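Ticket 143 – Pinza izquierda: las demostraciones de doblado se cortan a medias
Proyecto: Stosadberg
Estado: resuelto, en observación

Hola a todos, y gracias de antemano por la paciencia, que ya sé que me enrollo.

Desde que pasamos a la versión 44 de Kolleo, las demostraciones que grabamos a mano con la pareja de pinzas se nos quedan a medias. Empezamos a doblar una prenda, todo va estupendamente, y de pronto el lado izquierdo deja de enviar la apertura de los dedos. El vídeo sigue grabándose, eso sí, pero sin ese dato la demostración no sirve para entrenar nada.

Lo que he probado hasta ahora:

Reiniciar las dos pinzas y volver a emparejarlas. Sin cambios.
Cambiar el cable de la izquierda por el de repuesto. Aguantó 3 demostraciones seguidas (¡qué alegría!) y a la siguiente, otra vez lo mismo.
Recalibrar con los dedos abiertos y cerrados del todo. Mejoró un poquito, creo, aunque igual son las ganas que tengo de que mejore.

Respuesta de soporte Clovport, por la tarde:

Muchas gracias por contarlo con tanto detalle, así da gusto. Sospechamos del filtro nuevo, que descarta la lectura cuando los dedos pasan un rato casi quietos contra tela gruesa. ¿Podrías repetir la tarea con ropa oscura y arrugada, con el filtro en el nivel 2, y apretando sin prisa?

Respuesta mía, ya de noche:

Hecho, y con buenas noticias. He trabajado con tela negra encima de la cama, sobre la esterilla, metiendo los dedos amarillos de la 021 en el bulto y yendo despacito.

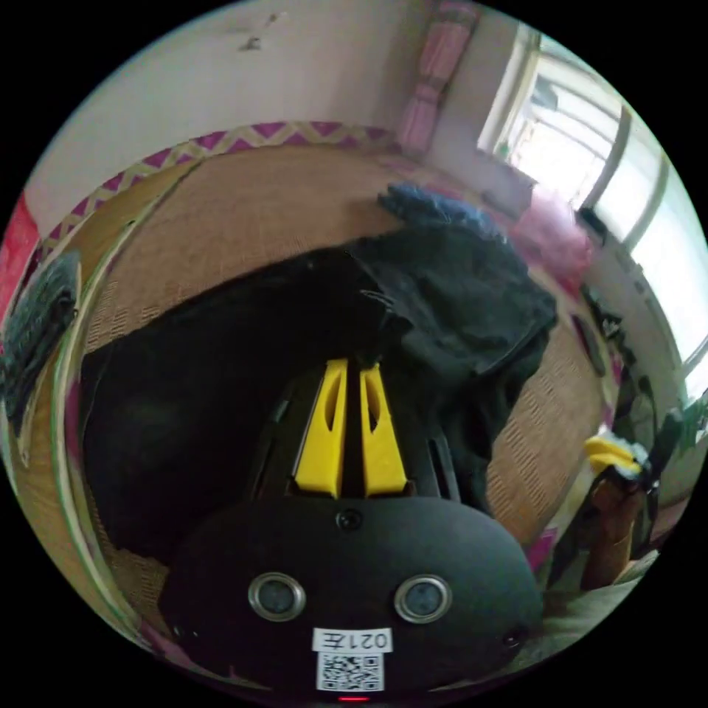 Con el filtro en 2 la señal ya no se corta, y la curva de apertura sale entera de principio a fin. Queda un pequeño retraso al soltar la tela – muy poca cosa, pero lo dejo apuntado por si al equipo de Kapoor le descuadra la sincronización entre las dos manos.

Dejo el ticket en observación hasta terminar la tanda de diciembre. Si vuelve a fallar, adjunto aquí mismo el registro completo. ¡Un abrazo y mil gracias por la ayuda!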